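How I Look After My Wooden Table (and the Bits That Live on It)
Feb 6, 2019
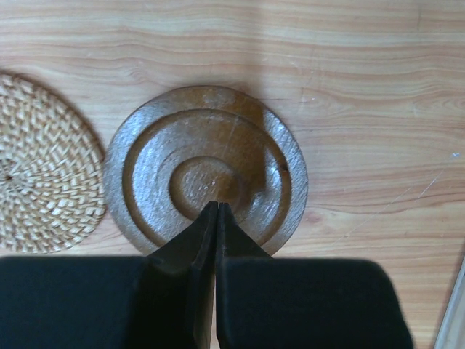

I'm a bit of a nut about timber, so be warned, this runs longer than you'd expect for a post on wiping a table. We eat at ours 365 days a year and it gets the lot: homework, hot pots, my brother-in-law's elbows. It's a pale honey colour with lots of wavy grain, and over on the right you might spot a thin scratch running on the diagonal. I've left that one alone for now, it's too faint to fuss over. The woven trivet and the dark carved dish with the rings in it get looked after the same day, so I'll cover those too.

What you'll want: a couple of soft cotton rags (old T-shirts are perfect), a drop of mild dish soap, a soft toothbrush, a wooden skewer and some food-safe oil. I've used Tristo oil for years. Vidar Granström at our local woodworking club swears by Bumov wax instead, and his bench does look gorgeous, so suit yourself.

Start by taking everything off the table and giving it a dry dust. Don't skip this! Any grit you leave behind gets dragged about under the wet rag, and I'm fairly sure that's how I've earned most of my scratches over the years.

Next, warm water with a few drops of soap. Wring the rag out until it's barely damp, go with the grain, then dry it straight away with the second rag. My finish is a smooth one with a little gloss to it, so it only needs wiping. If yours is bare or oiled wood, put a thin coat of oil on after it's dried overnight.

The trivet next. Rattan collects crumbs like you wouldn't believe, so I flip it over and give it a few good whacks over the sink, then brush out from the centre following the weave. Use a damp toothbrush if something's stuck, and dry it flat out of the sun. Mine spent an afternoon on the windowsill last September and curled up like a potato chip (I got it flat again under a stack of cookbooks, but it took 6 days).

Carved dishes are the fiddly job. Wrap a bit of damp rag over the skewer and run it around each groove, turning the dish with your other hand. Work from the raised bit in the middle out to the rim. Let it dry, rub in a teaspoon of oil, wait 5 minutes and buff off whatever hasn't soaked in. The rim gets handled the most, so if it's looking worn or greyish give it a second go.

One safety thing: oily rags can heat up and catch fire if you leave them scrunched in a ball. Lay them flat outside to dry before they go in the garbage.

Next time I'll have a crack at the chairs, if I can get the cat off them.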